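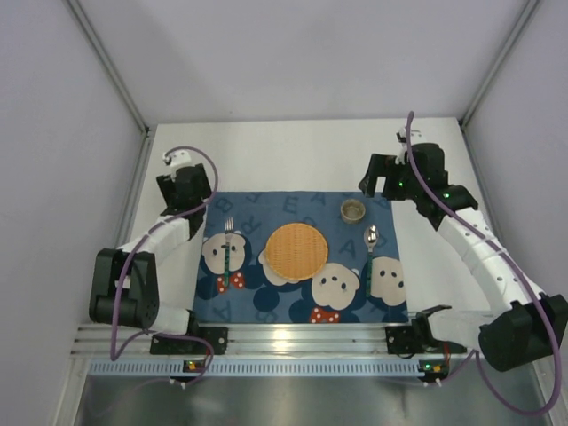 A cartoon-print placemat with a plate, a fork and a spoon.

Home | Kitchen | Laundry | Stains | Contact

How to Wash and Store Fabric Placemats

Last updated: November

Fabric placemats get dirtier than tablecloths because food lands on the same spot every day. Most of them can be washed at home, and a set that is washed properly should last for years. These steps are for printed cotton and cotton-blend mats. Mats with a cork or foam back should be wiped with a damp cloth and left out of the machine.

Check the label first

Look for a tag along the back seam. If it says hand wash only, skip the machine section. If there is no tag, test for color loss. Wet a corner on the back, press it with a white paper towel for a minute, and look at the towel. If any color comes off, wash that mat alone by hand in cool water.

Treat stains before washing

Shake off the crumbs outside or over the trash. Scrape off dried food with the edge of a spoon. Do not use a knife, which can cut the threads.

Tomato sauce: Run cold water through the back of the stain. Rub in a little dish soap and leave it for 11 minutes, then rinse.

Butter and oil: Cover the spot with cornstarch and leave it for 60 minutes. Brush it off and work in dish soap with your fingers.

Juice and berries: Mix 2 tablespoons of white vinegar into a cup of cool water. Dab it on and blot with a clean cloth. Repeat until the cloth stays clean.

Egg and milk: Use cold water only. Hot water sets both of these.

Edileuza Amaral wrote in from Karkcombe to say that she uses a bar of plain laundry soap for all four and has had no trouble with it. We tried this on a tomato stain and it took more rubbing than dish soap, but it came out.

Machine washing

1. Turn the mats printed side down and put them in a mesh bag. A pillowcase tied at the top also works.
2. Wash on the gentle cycle in cold water with half the usual soap.
3. Do not use fabric softener. It leaves a coating that makes the mat soak up grease.
4. Take the mats out as soon as the cycle ends. Creases that dry in are hard to press flat.

Do not wash placemats with towels. The lint sticks to the print and has to be picked off.

Drying

Pull each mat square by the corners while it is wet, then lay it on a rack or a dry towel. Clothespins leave marks along the top edge, and a hot dryer can shrink the cotton at a different rate from the binding. If you have to use the dryer, set it on low and take the mats out slightly damp.

Ironing

Iron on the back with a medium setting. If the print feels rubbery, put a thin dish towel between the iron and the mat. Start in the middle and work toward the edges, and let the mat cool before you move it.

Storing

Keep placemats flat in a drawer. Folded mats get a line across the center that comes back after every wash. If the drawer is too small, roll them around a cardboard tube, 3 to a tube, with the print facing out.

Mats that have been put away for a season may smell stale. Hang them in an open window for an afternoon before using them.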